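The Year Manon Joined Gravico

By the time the band got around to finding a bass player, they had already printed the shirts. There were 36 of them in a box in the hallway of the house on Resbridge Road, all of them black, all of them saying GRAVICO across the chest in letters the drummer had drawn with a ruler, and Manon McKinnon had to climb over that box with her amp in her arms to get to her own audition.

"Careful of the merchandise," somebody called from the kitchen.

She liked them right away, which worried her. She had liked her last band right away too, and that had ended in a parking lot with two people not speaking and a third trying to sell the keyboard. But there was soup on the stove, and a dog asleep on the pedal board, and when the singer, a tall woman everybody just called Thammasiri, counted them in, she did it so softly that Manon almost missed it and came in half a beat behind. They all grinned at her and kept right on going, and she stayed half a beat behind for the whole song, and it sounded (she would have sworn to this in court) better that way.

"Do that again," said Thammasiri. "Whatever you did. Do the wrong thing again."

So she did the wrong thing for seven songs, and then they ate the soup.

They made the record that July, in the room over the garage, where it was so hot the guitars wouldn't hold their tune past the second chorus. The drummer's brother Wotia ran the recording. He was a quiet, patient man who fixed computers all day long and then came over and sat in front of another one half the night, and he had given the band's songs file names instead of titles, so that the slow one, the one Manon's mother still cries at, was known to all of them as 69 and is called that on the sleeve to this day.

Wotia didn't say much about music. If he liked a take he would take his glasses off. If he didn't, he would tell you something about processors, kindly, until you had calmed down enough to try it over.

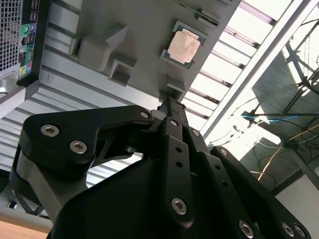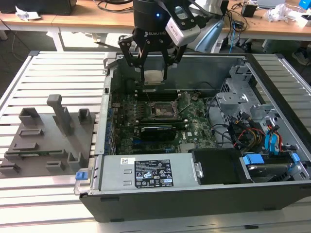

"You were listening to yourself," he told Manon one night, after an especially long talk of that kind. "On the other ones you were listening to her."

She went out on the steps and sat with the dog for a while. Through the door she could hear Thammasiri going over the second verse, no microphone, no words even, just humming it the way you would hum to a baby or a stove that was slow to light. Manon put her hand flat on the warm step and tapped along, a little late, and then a little later, until it felt like leaning on somebody's shoulder.

When she came back in, the others were already picking up their instruments. She plugged in, and the dog moved over to make room for her foot.

"Same one?" said the drummer.

"Same one," said Manon, and over by the desk Wotia reached up and took off his glasses before they had played a note.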